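Afroza Bandara
16/08/2019

Putthorpe Lunches: second progress report to the Haque Fund

This report covers the work paid for by the grant since our last report in January. The spending table has gone to you separately. The headings follow your guidance notes, apart from transport, which I have put in its own section as it has taken up a lot of our time.
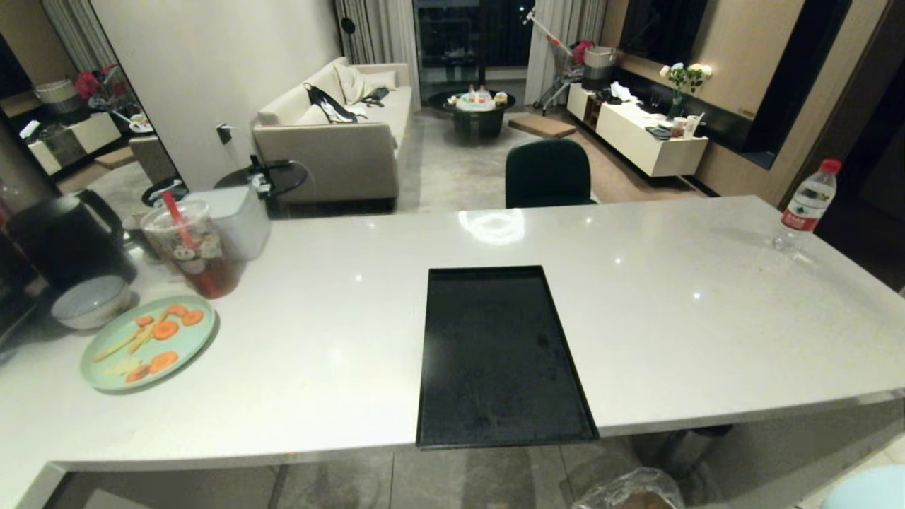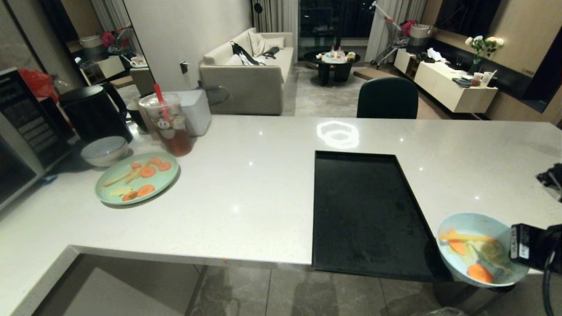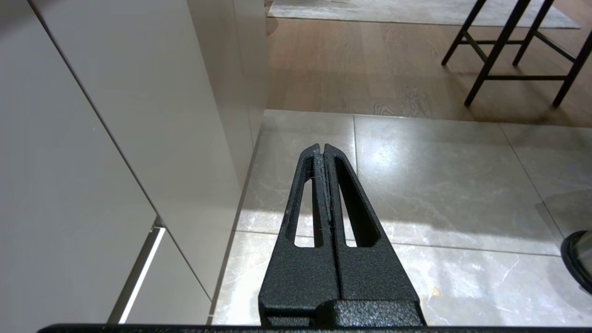

Carrot slices and pale strips on the green plate (first and second pictures).

Meals served

We served 1,802 meals in the period against a target of 2,000. Most of the shortfall comes from the two weeks when the hall at Grendska was shut for work on the heating. We offered people there a lift to the Putthorpe sitting instead, but few took it up. Several told us the journey was too long for a lunch, and I think that is fair. If it happens again we would take cold meals out to them.

Attendance at Putthorpe has been steady. Somau started slowly and is now our busiest sitting. The main reason seems to be the bus, which stops outside the door and goes back at a time that suits people.

Menu

You asked for more vegetables and less pastry after your visit. The menu now runs on a 12-week cycle, and every main course comes with two vegetables. Pies have gone down to one a fortnight. There were complaints about this at Grendska in the first month and there have been fewer since.

Soup has been the cheapest thing we make and one of the best liked. The leek and potato is always finished. The lentil is not, and we have taken it off until the autumn. Fish remains difficult. Our supplier will only deliver on one morning a week and that morning does not match any of our sittings, so we are using frozen.

We now ask about allergies and soft diets when a person first books, and the answers are kept on a card in the kitchen. Before this we relied on the cook remembering. Two mistakes were made in the spring, both noticed at the serving hatch before the plates went out. The card system was brought in the following week.

Transport

The minibus failed its MOT and needed work to the brakes and the step. The bill was more than the transport line allowed for. With your agreement by email we moved £3,000 from equipment to cover this and the hire of a replacement. The bus is back on the road. We have put off buying the second hot cupboard as a result, and Somau is managing with insulated boxes. These keep food hot enough for the length of the journey, but they are heavy to lift and the lids on two of them no longer close well.

We have one driver fewer than we need. The post has been advertised twice. The first time nobody suitable applied, and the second time the person we offered it to took a job nearer home. We have raised the hours slightly and will advertise again next month.

Staff and training

Both cooks have renewed their food hygiene certificates. The kitchen assistant at Somau has completed the basic course and will start the next level when a place comes up. Sickness has been low.

What people told us

We gave out a short questionnaire at each sitting. The questions on portion size were badly worded and some people answered them the wrong way round, so I have not used those answers. On the rest, most people said they would come more often if there were a second sitting each week. A smaller group asked for the meal to be half an hour later. We tried this at Putthorpe for a month, found it clashed with the surgery's afternoon appointments, and went back to the old time.

Money

Food costs are slightly over budget and wages slightly under. The contribution we ask from diners has not changed. We would like to hold it where it is until the end of the grant, though potatoes and butter have both gone up and we may have to look at it again.

Next period

We plan to fill the driver's post, replace the worst of the insulated boxes and try a second weekly sitting at Somau. The Somau sitting depends on the hall, which has a dance class in the slot we want. We are waiting to hear whether the class will move. I will write as soon as I know, as it affects the target for meals.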